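Chapter 4
Before You Buy Anything: Planning a Small Robot Cell

I bought my first pair of robot arms the way some people buy a treadmill. I had a picture in my head of how life would be once they arrived, and I had a credit limit. What I didn't have was a table that could hold them, a place to plug them in, or anything for them to pick up. So this chapter comes before the one on choosing arms, and I'd really like you to read them in that order!

Let's start with the question my students at Menmont always ask first: how much? The answer I give is to split the money into two piles. Pile one is the arms and grippers. Pile two is everything else — the frame, the work surface, clamps, cables, power, bins, and the stuff you'll be handling. Almost every first budget I see has a nice careful number in pile one and a shrug in pile two.

My own first plan, for a packing cell in a rented room in Zukidholm, set aside 2000 dollars for "everything else." I thought that was generous. Then 800 went to the frame and surface, and another 900 went to power and wiring (I had to buy cables twice, having measured in straight lines, and arms do not move in straight lines). That left 300 for lighting, spare fingers, containers and the goods themselves. You can guess how long that lasted.

The job we'll cost out in this chapter is a simple one: two arms, small packets of candy, clear plastic containers. It's cheap to supply, and it makes you think about nearly every line in pile two. Look at how much of the setup isn't an arm. There's a black metal frame around a frosted white surface, a wooden tabletop under that, clamps, and cable looping off both sides. Each arm is mounted on its own side of the frame and has to reach in toward the middle, so the width of that frame is a buying decision too.
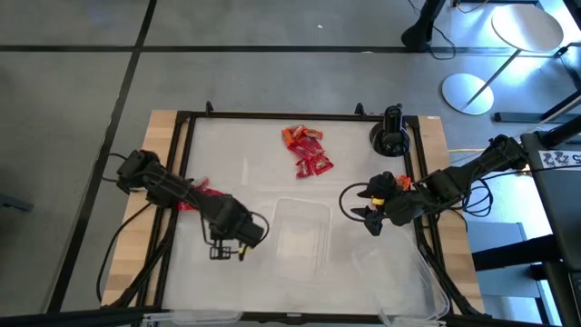 4.1 Write the Job Down First

Before you open a catalog, write one paragraph about the job. Mine for the candy cell was 17 lines long and I still left out the bins. Say what gets picked up, what it goes into, where the full containers go, and who refills the pile. Then underline every noun. Each underlined word is something you either own or have to pay for.

I did this with a group at Herrero one November, and they came in sure they needed longer arms. Once the nouns were on paper, what they needed was a narrower table. They kept the arms they had and spent the money on a second set of grippers — a much better use of it, if you ask me.

Keep your paragraph handy. We'll turn it into a parts list in section 4.2, using the Ernirholm worksheet at the back of the book.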